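Preguntas frecuentes sobre semilleros en casa

Desde que empecé con el blog me escribís casi siempre lo mismo, así que lo junto todo aquí.
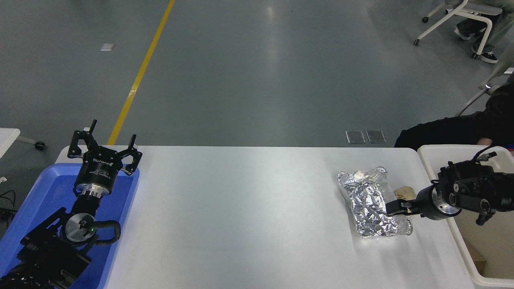
¿Necesito un invernadero para empezar?
¡Qué va! Yo saqué mis primeros tomates en un cuarto interior con una ventana regular tirando a mala. Lo que sí agradece la espalda es trabajar en alto y sobre algo que se limpie de una pasada: una mesa blanca y rectangular como la de la foto va de maravilla (en blanco se ve enseguida dónde ha caído la semilla de lechuga, que es una miseria de pequeña). Y en una punta, una bandeja de plástico, azul o del color que tengáis, para mezclar ahí el sustrato. Yo llevaba años haciéndolo en el suelo, sobre periódicos, y acababa con tierra hasta en los calcetines.

¿Qué sustrato usas?
Uno fino para semillero, sin más. He probado el de Nutach y el de Vincze y los dos me han ido bien, aunque el segundo trae algún palito y lo paso por un colador viejo.

¿Cuánto riego?
Menos de lo que os pide el cuerpo. Pulverizador por la mañana y, si la superficie sigue oscura, la dejo en paz hasta el día siguiente. Casi todos los mensajes de «se me han caído las plantitas» son exceso de agua -- y los míos también lo eran, que conste.

¿Sirven las semillas del año pasado?
Casi siempre. Tomate y calabacín aguantan bien; con la cebolla y el puerro no me la jugaría. Si dudáis, poned unas cuantas en papel de cocina húmedo, dentro de una bolsa, y esperad una semana.

¿Puedo sembrar en agosto?
Claro, y es cuando yo pongo las coles y los brócolis. El problema es el calor, así que los tengo a la sombra y los riego también por la tarde. El agosto pasado perdí una tanda entera de escarola por irme cuatro días y fiarme de una botella boca abajo.

¿Vendes plantel?
No, lo siento. Me da para el huerto y para regalar a los vecinos de Skenwood. Intercambiar sí que intercambio, sobre todo pimientos raros.

¿Qué es el tomate Akard del que hablas tanto?
Así llamo yo a uno rosado que me pasaron sin nombre en un sobre marcado «Akard». Los frutos buenos llegan a 300 gramos, y el más gordo que he pesado dio 315. Piel finísima, eso sí: se raja con mirarlo.

¿Cuándo trasplanto?
Cuando tienen cuatro hojas de verdad y ya no hiela por la noche. Antes los saco a ratitos durante una semana para que se acostumbren al viento.

Página revisada el 12 nov 2018. Si os falta algo, dejadlo en los comentarios y lo voy añadiendo.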